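**Ticket 2685: contestant pages show the wrong song clips and bios**

Opened: 5 January 2022
Opened by: Charito Castillo, web desk
Site: Vuslow (singing competition fan pages)
Status: closed, see last entry

**Problem as reported**

Readers are writing in to say the contestant pages on Vuslow are mixed up. The name and the headline photo are right, but the audition clip under them belongs to a different singer. On some pages the bio is wrong too. The page for the country singer from Rivera has a bio for an opera student, and her duet clip plays a solo by someone else.

I checked all the contestant pages by hand. 31 of them have at least one wrong item. The judges' pages are fine. The episode recaps are fine except where they embed a contestant card, and then the card is wrong in the same way as the page.

The live show is this week and the voting links sit on these same pages, so I set this to high.

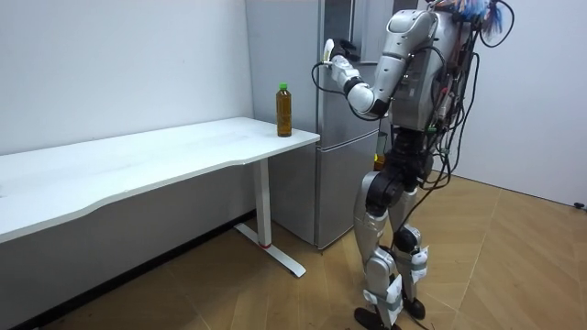 **What I tried before opening this**

- Cleared my browser cache. No change.
- Opened the pages on a phone that was not on the office network. Same wrong clips.
- Opened the Rivera singer's page in the editor. The clip ID and bio in the editor are correct. They only go wrong on the published page.
- Saved the page again without changing anything. The right clip came back, then the wrong one returned after the next scheduled refresh.

The last one makes me think the stored data is good and something on the publishing side is overwriting it.

**Reply, support**

Thanks, the note about the editor helps. Please don't resave any more pages for now. Every save writes a new version and makes the history harder to read.

Two questions:

1. Did anyone change the order of the contestant list recently?
2. Are the voting links pointing to the right singer? If those are wrong we will take the pages down while we look.

**Reply, Charito**

Voting links are right. I clicked through from every affected page and the name on the Nulero ballot matched the name on our page each time. I did not submit any votes.

Yes on the list order. The contestant list used to be sorted by last name. After the duet round the editors wanted it sorted by who is still in the competition, with the eliminated singers at the bottom. I made that change myself in the list settings. I did not touch the individual pages. 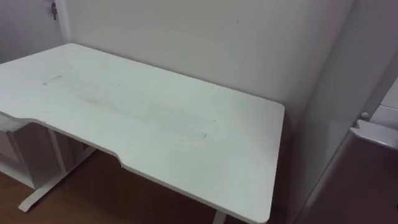

I also went back through reader mail. The first complaint came in after the sort change, the same evening. I found none from before it.

**Reply, support**

That lines up with what we see in the logs. Clips and bios are not pulled by contestant ID. They come from a feed that Drusel builds, and the feed only gives each item a position number. The page asks for "item in position such-and-such" and takes whatever is there. As long as the list and the feed were both sorted by last name, the positions matched.

When the list was re-sorted, the feed kept the old order. Anyone whose position stayed the same still has a correct page. Everyone else got a neighbor's clip.

The voting links come straight from Nulero and use the singer's ID, so they were never affected.

**Workaround applied**

1. Paused the scheduled refresh.
2. Put the contestant list back to last-name order.
3. Cleared the published copies of the contestant pages and cards.
4. Started one refresh by hand and watched it finish.

Please check the pages again and tell us which ones are still wrong. The refresh stays paused until we hear from you.

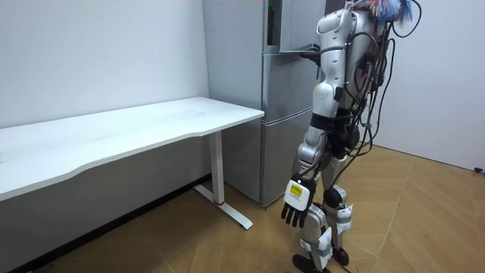 *Humanoid robot beside the refrigerator and the white desk.*

**Reply, Charito**

Checked the full list. All but 4 pages are correct now. The ones still wrong:

- The Rivera singer: bio is correct, duet clip is still the solo.
- Her duet partner: same solo clip in the same slot.
- The singer who withdrew before the duets: page shows an audition clip, but we were asked to remove it and it had been gone since July.
- The wild card pick: no clip at all, just a gray box.

The cards in the recaps now match the pages.

**Reply, support**

Went through those one at a time.

The duet clips share one feed entry, and that entry was saved by hand while the list was in the wrong order. It picked up the solo's clip ID and kept it. We corrected the entry, which fixes both pages.

The withdrawn singer's clip was hidden on the page but never deleted from the feed. Rebuilding the page brought it back. We deleted it from the feed.

The wild card pick was added after the feed was first set up and never got a position. We added an entry at the end.
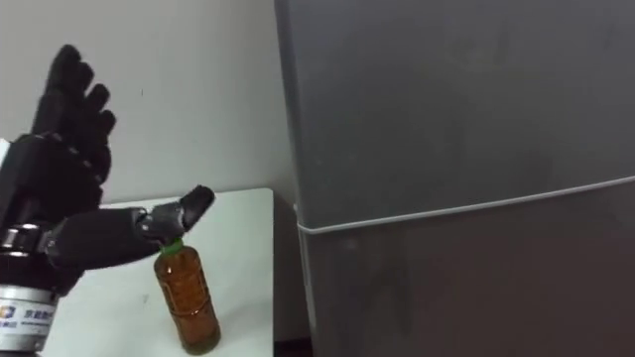 Please confirm those and we will move on to the permanent change.

**Reply, Charito**

Confirmed. The duet plays on both pages, the removed clip is gone, and the wild card page has its audition. I asked another editor to look on a different computer and she sees the same.

The editors still want the list sorted by who is left in the competition. Can we have that back before the results episode?

**Reply, support**

Yes. Drusel's feed can send the contestant ID along with each item, but the option was off. We turned it on in the test copy, changed the page template to match on ID, and then sorted the list 2 different ways. Clips and bios stayed with the right singers both times.

The same change is now on the live site and the scheduled refresh is running again. You can re-sort the list when you are ready.

**Reply, Charito**

Re-sorted, waited for a refresh, and checked the pages and cards. All correct. I put a correction line on the Rivera singer's page and answered the readers who wrote in. Fine to close.

**Closed**

Cause: contestant items matched by list position instead of contestant ID.
Fix: ID matching turned on in the feed and the page template.
Still to do, on a separate ticket: the past season pages use the old template. Leave their list order alone until they are moved over.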